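Casa e Cozinha > Limpeza > Perguntas

Mancha alaranjada em prato amarelo e tabuleiro do forno todo queimado: por onde começo?

Pergunta de Faith Urio
Vista 3232 vezes
Etiquetas: loiça, gordura, ketchup, tabuleiro, esponja

Olá a todos! Mudei de casa em dezembro e desde então cozinho muito mais do que cozinhava (o forno é bom, a culpa é dele), e com isso arranjei dois problemas de loiça que já me andam a irritar.

O primeiro são os pratos pequenos. Tenho uns azul-claros e uns amarelos, todos do mesmo género, comprados à peça numa loja da Pluka. Servimos neles batatas, croquetes, o que calha, sempre com ketchup ou com um molho de tomate picante que faço em casa e que leva bastante azeite. Nos azuis passo a esponja e fica resolvido. Nos amarelos fica uma sombra cor de laranja, e o pior é que no próprio amarelo mal se percebe se é mancha ou se é reflexo do candeeiro! Já guardei pratos no armário convencida de que estavam lavados e no dia seguinte passei o dedo e estava lá a gordura. Viro-os para a luz e continuo na dúvida.

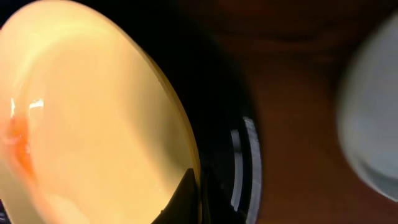

Faith Ondieki comentou: e são de cerâmica, de vidro ou de melamina? Muda tudo. A melamina riscada agarra o tomate e depois não há quem o tire, a cerâmica vidrada lava-se quase sempre.

Respondo já aqui para ficar tudo junto: não faço ideia, a etiqueta foi-se há muito tempo e não tem nada escrito por trás. São leves, isso sim. Batem na bancada com um som meio surdo, se isso ajudar.

O segundo problema é o tabuleiro do forno. É preto, retangular, daqueles com a borda levantada, e o fundo já está mais cinzento e bege do que preto, com queimado castanho nos cantos. Uso a esponja normal, a que tem o lado verde, e esfrego até me doer o pulso. Sai um bocadinho. No dia a seguir asso mais frango e volta tudo ao mesmo.

A minha dúvida é também de ordem, porque faço tudo na mesa: ponho os pratos em cima da travessa preta grande para não sujar a madeira, o tabuleiro ao lado, e uma única esponja para o serviço todo. Começo pelos pratos ou pelo tabuleiro? E há alguma coisa para o queimado que não seja deitar fora e comprar outro?

Obrigada desde já!

3 respostas

Resposta aceite
de utilizador sosa_norte, 20 votos

Faith, primeiro os pratos, sempre! O tabuleiro fica para o fim e, se puderes, com outra esponja. Se passas o lado verde no queimado e depois vais com ela aos pratos amarelos, estás a esfregá-los com gordura velha e grãozinhos de carvão, e nos leves isso risca. Eu fiz isso anos com uns pratos de campismo e ficaram baços, uma tristeza.

Para os pratos faço assim:

1. Tirar o molho a seco, com um bocado de papel de cozinha ou uma côdea de pão (a minha avó era pão, e depois comia-o). O ketchup espalha-se imenso quando leva logo com água, e o que era um risquinho passa a ser o prato inteiro.
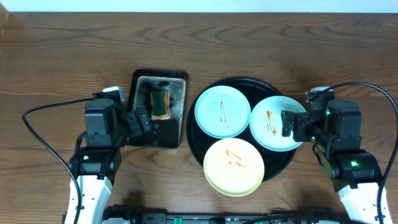 2. Pôr uma gota de detergente diretamente no prato, ainda sem água, e espalhar com o lado macio da esponja. O teu molho leva azeite, e a cor do tomate vai agarrada à gordura. Deixa estar uns minutos enquanto arrumas o resto.

3. Enxaguar com água morna, não precisa de ser a escaldar. Depois passa o dedo, que o dedo não se deixa enganar pelo candeeiro. Se chiar, está bom. Se escorregar, mais uma gota.

4. Se mesmo assim ficar sombra laranja, pasta de bicarbonato com água, um quarto de hora em cima da mancha, e sai com o lado macio. Nos meus resultou à segunda vez. E se tiveres varanda com sol, deixa-os lá uma tarde, que a cor do tomate vai clareando.

Agora o tabuleiro. Antes de mais vê se tem antiaderente. Se tiver, esquece o lado verde e esquece a palha de aço, porque só arrancas o revestimento. Água bem quente até cobrir o fundo, uma colher generosa de bicarbonato, detergente, e deixar a noite toda. De manhã despejas e raspas os cantos com uma espátula de silicone ou um cartão velho (eu tenho um cartão de pontos da Hornby que só serve para isto). Repete se for preciso. Os cantos demoram sempre mais do que o meio.

E não te apoquentes se o fundo ficar manchado. Se está liso ao toque e não larga nada, podes assar à vontade. O meu tem manchas do tempo em que ainda vivia com os meus pais e faz umas batatas excelentes.

Ah, e quanto à travessa por baixo dos pratos: boa ideia, faço igual. Mas lava-a também, que os pingos na borda secam e depois pegam-se à mesa.

Comentário de Faith Urio: Experimentei o detergente a seco e já notei diferença nos amarelos! O tabuleiro ficou de molho ontem à noite, os cantos ainda resistem mas o meio ficou liso. Vou repetir.

Comentário de sosa_norte: Boa! Nos cantos põe a pasta de bicarbonato mais grossa, quase sem água, e só depois o molho.

Resposta
de utilizador wurnmont, 4 votos

Eu forro o tabuleiro com papel vegetal e acabou-se a conversa. Para o que já lá está, uma pastilha da máquina dissolvida em água quente dentro do tabuleiro, com luvas! Se for de alumínio não faças isto, que escurece. Os pratos vão à máquina, se aguentarem.

Comentário de Faith Urio: não tenho máquina :( mas o papel vegetal vou comprar.

Resposta
de utilizador anónimo, 0 votos

Compra outro tabuleiro. O meu aguentou umas 4000 fornadas e quando chegou a esse estado foi para a garagem, serve para pôr por baixo dos vasos. Pratos amarelos para comer ketchup também não percebo, compra vermelhos.

Comentário de Faith Ondieki: vermelhos é que nunca mais se sabe se estão lavados!

Perguntas relacionadas
Como tirar cheiro a alho da tábua de cortar?
De quanto em quanto tempo se troca a esponja da loiça?
Mesa de madeira com marcas de gordura, que óleo usar?
Caixa de plástico manchada de bolonhesa, tem salvação?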